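Best way to sort a catch-all tray and two baskets?

Posted by Jintana Prasertsri

Hi all, I'm hoping someone tidier than me can help. We've got a white table where everything gets dumped when people come in, and last April I bought a light green plastic tray for it, thinking that would fix things. It did for a week! Now the tray is the dump. At the moment it's got a little white case, a chocolate wafer bar, a black bottle and a tall yellow box of pastries on it, and dinner plates keep turning up there too.
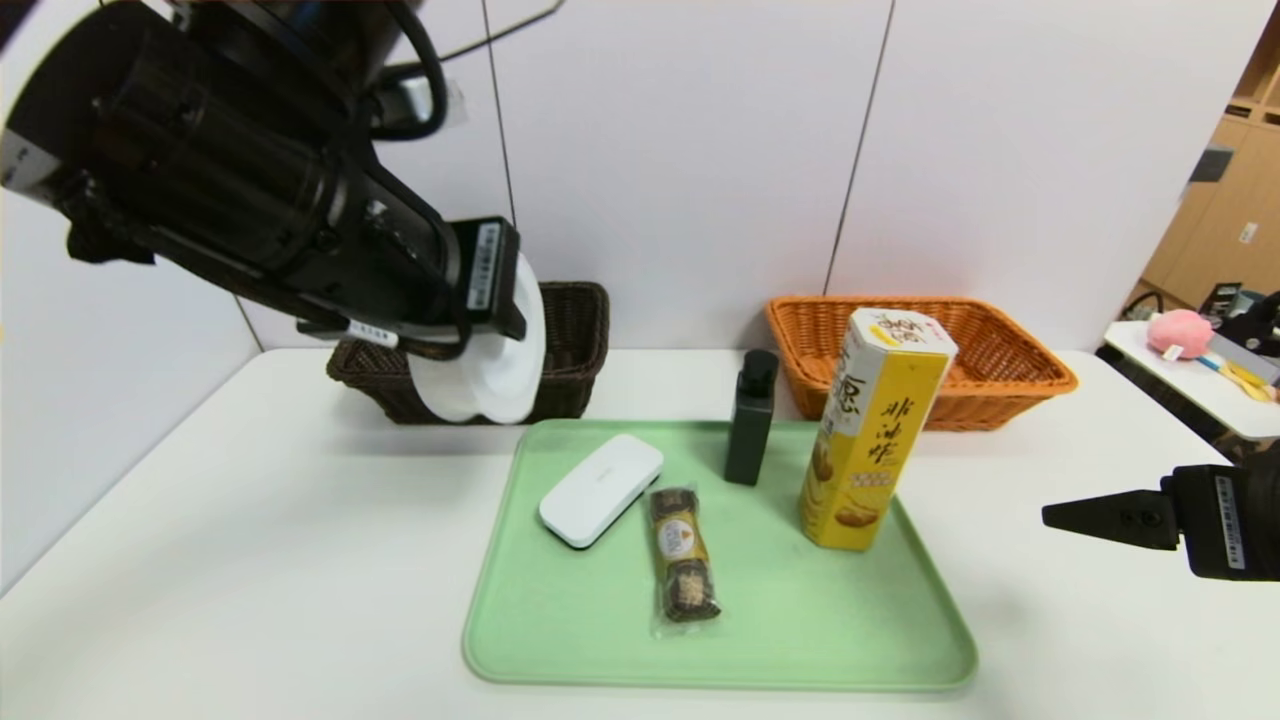

I've also got two wicker baskets at the back of the table, a dark brown one and a wider, lower orange one, and I can never decide what belongs in which. My sister says food in one and everything else in the other, but then the plates get in with the keys and I'm washing them twice. Should I ditch the tray? Get a third basket? The table has to stay, it's the only one that fits along that wall.

7 people found this useful

Siriporn Kaewmanee

Keep the tray! I had the same muddle at my old place and what worked was making the tray the "today" spot. Anything on it at 7 at night gets put away, no exceptions (okay, a few exceptions). I'd use the low orange basket for snacks, you can see what's in it without digging, and tall boxes can stand up against the side. Brown one for cases, chargers, sunnies and all the bits that don't have a home.

Plates go straight back to the kitchen cupboard. If you really want a couple near the table for snacking, stand them on edge in a little rack. I got mine from Ralance and it holds 2 dinner plates and some saucers. Don't lean them in a basket, wicker catches crumbs and it's a pain to clean, especially in the corners. A colour-matched tea towel in the bottom of the snack basket helps with that too, just shake it out over the sink.

chaiyaporn_100

just get a bigger tray

Jastbridge

Agree with the first reply mostly, but I'd take the pastries out of the box once it's open and put them in a tin. Ours went soft in two days on the bench. Also check whether the bottle needs to be out at all. We had one sitting on our hall table for months and it was empty.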